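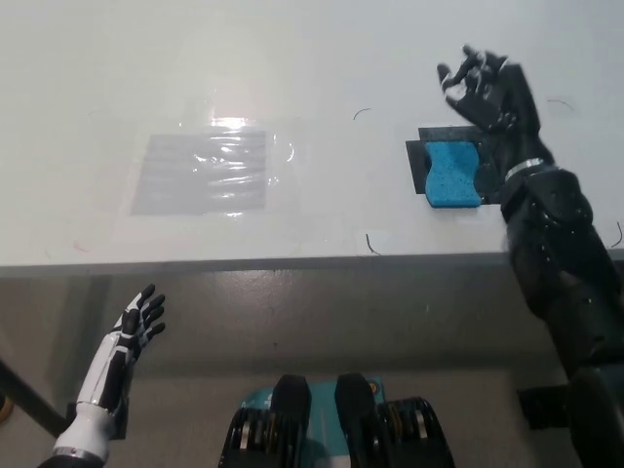

Why does the depth camera lose a clear plastic sheet when the color camera picks it up well enough?
The depth sensor needs light to come back from the surface it is measuring. Clear film lets most of it through to the table and throws the rest off in streaks, so the depth map shows tabletop where the film is, with holes at the creases. The color image still has the highlights, and a network can learn an outline from those.

July, Drovville lab, morning session

Continuing the Zedalmont runs. Question for this week is whether mixing color-only grasp points into the policy helps on the film without making the sponge worse. Sponge is the control object. It has good texture and clean depth, and the old policy already handles it.

Setup same as before. White table, film on the left, sponge on the black tray on the right, head camera view only. Right hand does the sponge, left hand does the film. Both hands start raised, the left one below table height, so it has to come up and over the front edge before it can do anything. Eoin Quinlan wants to change that start pose. I left it alone so the numbers can be compared with the last set.

Training data: 900 teleoperated episodes from the Flanagan set, plus 254 new ones with film only. Three seeds, 30 trials per seed on each object, no hand tuning between seeds.

Results, first pass:
Film, old policy: most failures are the fingers closing above the sheet or pressing flat on the table.
Film, mixed policy: more than half of the trials got a pinch and a lift, on all seeds. Remaining misses are mostly at the glare along the upper edge. The hand goes for the bright spot and stops short of the film.
Sponge: no drop that I can separate from seed noise. It still prefers the narrow middle, same as the old policy.

The glare misses bother me. If the overhead light moves, the bright spot moves too, and the policy may be using it as a landmark. Tried one seed with the lamp turned down and the grasp points spread out more, but that was too few trials to write up.

Wrist force logs from the Flendar logger are on the share. Timestamps on the left arm run behind the right again, so line them up by first contact before plotting.

Wipe the table before the next set. Small dark marks show up on the white in the head view, and the segmenter has called specks like that film creases before.

To do: lamp at two heights, full trial count. Ask Eoin about the start pose after that, and rerun the old policy on the same day as the new one.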